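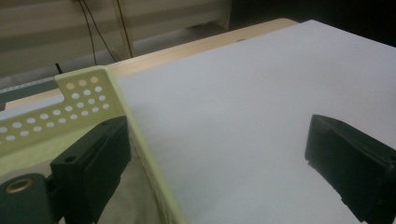

Ottar Solberg wants it written down that item 4 was his idea, and that he still thinks 2000 is too many cycles for a student project. I agree with the first part.

Gripper Club, Gistham workshop
Bench and tool check before the Kolow round, December
Checked by: Soledad Garrido
Second check: Valter Fjeld

Mark each line OK, FIX or N/A. Write the comment on the same day, please, not from memory.

1. Work surface flat and clear at the pick area
OK
Comment: The sheet must lie flat to its corners. If a corner lifts, the finger tips catch it and the trial is not valid.

2. Trays free of cracks and sharp edges
OK
Comment: Run a finger along the rim and also along the holes. The spare tray in the cupboard has a crack near the handle, I put tape on it with the word NO.

3. Finger pads firm on both sides
FIX
Comment: The right pad on tool B moves a little when I push it sideways. Valter tightened it, but I would like to see it again after the practice. Tool A is good.

4. Cycle count under the limit
OK
Comment: Tool A is at nearly 500 since the new pads. Limit is 2000 for the pads, and we look at the screws every 500. Ottar prefers a lower limit. We can discuss it after Kolow.

5. Threaded inserts not turning in the plastic
OK
Comment: Check with the hand driver only. Last year's team used the power driver and one insert came out together with the screw.

6. Cables tied and away from walking path
FIX
Comment: Any cable which hangs near the table must be tied before a team starts. Two ties are missing on bench 2 – I ordered more with the Ljungberg parts.

7. Nothing within reach of the fingers except the task objects
OK
Comment: This includes phones, cups and sleeves. Long hair tied back, also for visitors.

8. Pinch test
OK
Comment: Close the gripper slowly on the foam block, never on your own hand. Ragnvald Backlund asked if a pencil is also allowed. Yes, but an old one.

9. Stop button reachable from both sides of the bench (Grulik arm only)
N/A
Comment: The arm stays locked this week. Hand tools only.

10. Safety glasses
OK
Comment: Enough for one full team. The scratched pair should go in the bin, I found it back on the hook again.

Open points: item 3 (Valter), item 6 (me).

The key for the tool cupboard is number 76, and it goes back to Comfort Gyamfi before 5 pm.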